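# Clunard arm: frequently asked questions

Clunard is a tabletop arm with a two-finger gripper, put together in the shared workshop at Bruruvley. These answers cover the current build. Older notes that mention the suction head no longer apply.

## Build

**What is the arm made of?**
Aluminum extrusion for the base, printed parts for the wrist, and off-the-shelf servos at every joint. The shoulder carries two servos in parallel. A single one overheated after a few minutes at full reach.

**What payload can it take?**
400 g at full extension, with the elbow below shoulder height. Closer in it will lift more, but the wrist servo starts to buzz and position error grows. Keep to the number.

**How do I power it?**
Use a bench supply, not a wall adapter. Run the servo rail and the controller from separate outputs with a common ground. If the controller resets when the shoulder starts moving, the ground wire is too thin or too long.

**Which controller does it use?**
A Camex board, revision B or later. Revision A has the encoder header reversed. It can be used with a crossed cable, but label the cable.

## Calibration

**How often should I home it?**
After every power cycle, and after any collision hard enough to shift the base clamps. Homing takes 90 seconds.

**The fingers close off-center. What do I adjust?**
Loosen the two grub screws on the finger linkage, close the gripper by hand on a flat bar, and retighten. Software offset will hide the error at one opening width and make it worse at the others.

**Where do I find the joint limits?**
In `limits.yaml`. Do not widen the wrist roll limit past 174 degrees. The cable loop behind the wrist has no more slack than that.

## Pouring

**Can it pour from a soft bag?**
Yes, with limits. Bags are harder than bottles — the opening moves when the contents move. The gripper should hold the bag near one edge, leaving the opening clear of the fingers. Fill level matters more than the size of the bag. A bag over half full tends to fold at the grip.

**What should I pour into?**
A low tray with a raised rim. Dark plastic makes fine white powder easy to see, both for you and for the overhead camera if you have one fitted. 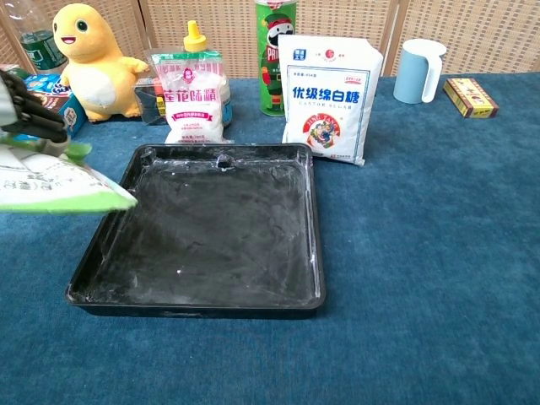
Start the tilt with the opening just above the rim and off to one side. Lower starts catch the tray; higher starts spread powder over the cloth. The default tilt rate suits sugar and salt. Halve it for anything finer.

**Why does powder come out in lumps?**
Usually static or damp. Add the shake step in `pour_soft.py`, which moves the wrist a few degrees each way between tilt steps. It will not clear a blocked opening.

**Can I leave other items on the table?**
Yes, behind the tray. The planner treats the back strip as a keep-out area, and its depth is set to 300 mm by default. Measure yours and change the value if tall items stand further forward.

**How do I stop a pour early?**
Press the foot switch once. The wrist returns to level before the arm lifts. The red button cuts servo power at once, so the arm will sag with the bag in it.

## Files

**What is the Lục branch?**
A rewrite of the motion planner. It runs, but it does not yet read the keep-out settings. Use the main branch for any work near other objects.

**Can I use the printed parts in my own build?**
Yes. The wrist and finger files are in the `parts` folder. Print the fingers in PETG with the layers running along their length — fingers printed upright split at the linkage hole.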